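Riltell Releases Nilline 7, Grasp Planning Software That Knows When to Stop

DRUSVILLE, 2026-09-19 – Riltell today released Nilline 7, the new version of its planning and control software for multi-fingered robotic hands. The main addition is a planner that will give up on a bad grasp before it starts, a skill the company's engineers admit they are still working on themselves.

Earlier versions of Nilline picked a grasp, committed to it and went down with the ship. Version 7 scores each candidate grasp while the arm is still moving, using the wrist camera and the joint readings together, and drops any candidate that falls below a limit set by the operator. If nothing passes, the arm backs off and asks for a different view.

"Our old planner had the confidence of a man assembling a bookcase without the instructions," said Adanech Gebremichael, who leads planning at Riltell. "It would go for a jar lid the same way it went for a bag of rice. Customers noticed. Some of them sent videos."

The release was tested for seven months at the Vuorinen parts warehouse outside Drusville, where much of the stock sits on open wire shelving. Wire mesh is hard on perception software. It shines, it repeats, and it shows the floor through every opening, so a depth estimate can land on the shelf or well below it depending on the mood of the light. Nilline 7 fits a single plane to the mesh and holds on to it while the hand is in motion, even when the camera view blurs.

Each fingertip is also planned separately. On a hand with fingers at different heights, the software works out which tip will arrive first and slows the approach for that one alone. Riltell used to slow the whole hand, and operators at Vuorinen had taken to calling it "the curtsy."
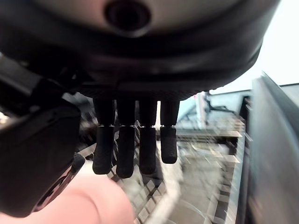
What's New in Nilline 7

Grasp scoring in motion. Candidates are rechecked every 100 milliseconds during the approach. The score and the reason for any rejection go to the log in plain words, replacing error code 200, which covered everything and explained nothing.

Mesh and grid handling. A new surface type for wire shelves, baskets and racks. It is off by default, so please turn it on before calling support.

Per-finger approach limits. Speed and contact force can be set for each digit in the setup screen. Copying one finger's settings to the others now takes one click. It used to take an afternoon.

Replay tool. Any run can be played back with the camera view, the planned path and the path the arm took, side by side. Lensa Adugna, who built it, reports that the third panel has ended several long meetings early.

"We had about 700 saved runs from Vuorinen that somebody had labeled 'weird,'" said Adugna. "I went through them with the replay tool. Most were the planner mistaking the floor for the shelf. A few really were weird, and those are in the release notes."

Availability

Nilline 7 is available now to all customers with a current license, at no added charge. Setup files from version 6 will import directly. Files from version 5 will import with warnings, which should be read. Support for version 4 ends in January, as it was also supposed to do last January.

About Riltell

Riltell makes planning, perception and control software for robotic hands and arms. The company is based in Drusville.

Press contact: Tekle Tamiru, Riltell
Technical questions: Obsa Kumsa, Nilline support desk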